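Last updated: April

Robot Manipulation Laboratory
Handout 4: Collecting demonstrations with hand-held grippers
Instructor: Walid Khoury
Lab sessions and equipment: Radwa Ait Ali

Purpose

This handout covers the second half of the demonstration unit. By the end of it each team should have a set of recorded demonstrations of one contact task, a task sheet that another team could follow, and a short written account of what was discarded. Training the policy comes in Handout 5 and uses only the data collected here, so errors made at this stage cannot be repaired later in the course.

Read Handout 3 first. The notation for poses and frames is carried over without change. T_WG is the pose of the gripper in the world frame, T_WM is the pose of the marker plate, and T_MG is the fixed transform between plate and gripper that you measured during calibration.

Tasks

Teams choose from the list below. The task names are also the folder names on the course server, so keep the spelling.

Clandovum: pressing named keys on a keyboard with one or both grippers.
Yupanqui: stacking cups of three sizes.
Savard: threading a cord through two rings.

Most teams take Clandovum. It looks simple, and the motion is short, but the tolerance is tight in both directions. A press that stops a few millimeters high does nothing. A press that lands slightly to one side registers the neighboring key, which is worse, because the file looks normal until someone compares it with the key log.

Pose from the marker plate

The recording software, Fotico, reports T_WM for each plate at every time step. The gripper pose follows from

T_WG = T_WM T_MG

An error in T_MG is constant in the gripper frame. It therefore appears in the world frame as an offset that rotates with the hand. If your replayed presses land to one side with the wrist straight and to a different side with the wrist turned, suspect T_MG before anything else. If the offset is the same in every wrist position, suspect the world frame.

Keep the plate facing up as far as the task allows. A plate turned steeply away gives a poor estimate of rotation, and the fingertip position suffers in proportion to the distance between plate and tip.

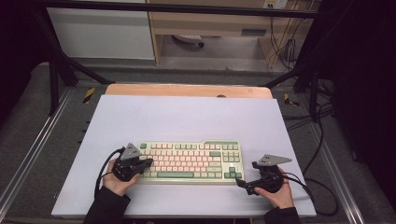
Two-handed demonstrations need a division of labor that is fixed before recording starts. Write it on the task sheet and do not change it between takes. For the keyboard task the usual rule is that the left gripper takes the left part of the main block and the right gripper takes the rest, including the navigation keys. The idle hand should have a defined resting place. Resting the right gripper on the white board beside the keyboard, with its jaws toward the arrow keys, is acceptable while the left one works over the other end, provided that every take uses the same spot. A resting hand that wanders adds motion that the policy will try to learn. Route each cable outward, away from the keys, and check that it has enough slack for the longest reach in the sequence.

Reaching across the midline is allowed only if the task sheet says so. When both grippers need the same region, the resting hand withdraws first and the active hand enters second. Leave a clear pause between the two. Overlapping motions are hard to segment and were the main cause of rejected takes last year.

Procedure

1. Place the keyboard square to the edge of the board and mark its corners with pencil.
2. Start Fotico and confirm that both plates are tracked with the hands in their starting positions.
3. Close and open each gripper fully once. The width signal should reach both limits.
4. Close the jaws to the width on your task sheet. Keys are pressed with the jaws closed.
5. Start the key log, then the recording. The order matters for the time alignment in Handout 5.
6. Hold still for two seconds, perform the sequence, return to the resting positions, and hold still again.
7. Stop the recording, then the key log. Enter the take number and result in the sheet.

Approach each key from directly above and leave the same way. Do not slide from one key to the next. Speed should be even and a little slower than feels natural; teams that hurry collect more takes and keep fewer of them.

How much to collect

Each team submits 70 accepted takes. A take is accepted if the key log matches the intended sequence, neither plate was lost for more than a few time steps, and both hands began and ended at rest. Do not delete rejected takes. Move them to the folder "rejected" and give a reason for each in one line.

For planning, last year's class recorded 367 takes on the keyboard task in the first week, and 29 of those were lost to a single mistake: the keyboard had been moved after calibration and the pencil marks were not checked. The takes were internally consistent and useless when combined with the others.

Vary the sequence between takes but keep the set of keys fixed. Include the large keys. The space bar can be struck anywhere along its length, and a policy trained only on strikes at the center tends to fail when the board is shifted.

What to hand in

The task sheet, one page, with the division of labor, the resting positions and the jaw width.
The accepted and rejected folders.
A plot of fingertip height against time for three takes, with the presses marked.
One paragraph on the residual offset in T_MG and how you estimated it.

Plots without axis units will be returned unmarked. Late work follows the policy in Handout 1.

Reading for next time: the section on time alignment in the course notes, through the worked case with two clocks. Bring one accepted take and its key log to the session.

Contact: Radwa Ait Ali, equipment desk | Copyright Robot Manipulation Laboratory, course materials | Back to top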